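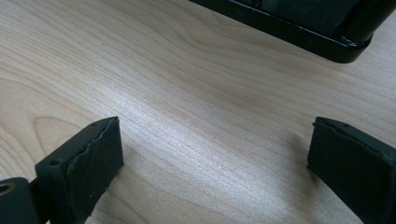
Left and right pads over the bench, jaws open. Note the top edge of the left one.

Oct 12, 2018

Grip fault again. The Stekero rig dropped 9 of 21 picks this morning and logged every one as a success, so it has at least kept its confidence. Waqas blamed my threshold. I blamed his wiring. Hilkka looked at the left pad, saw the ragged seam along the top, and went back to her coffee.

Current theory: rubber peeling at the rim, pad rolls a little under load, the force reading still looks fine. The pads were meant to last 2000 cycles. The counter has been reset twice since February, once by me, so the true number is known only to God and possibly Mudassar.

Force limit down to 60 percent until new pads are on. Fingers out of the jaws when homing — Khurram, this means you.

To do: swap both pads, check the finger mounts, stop trusting "grip OK".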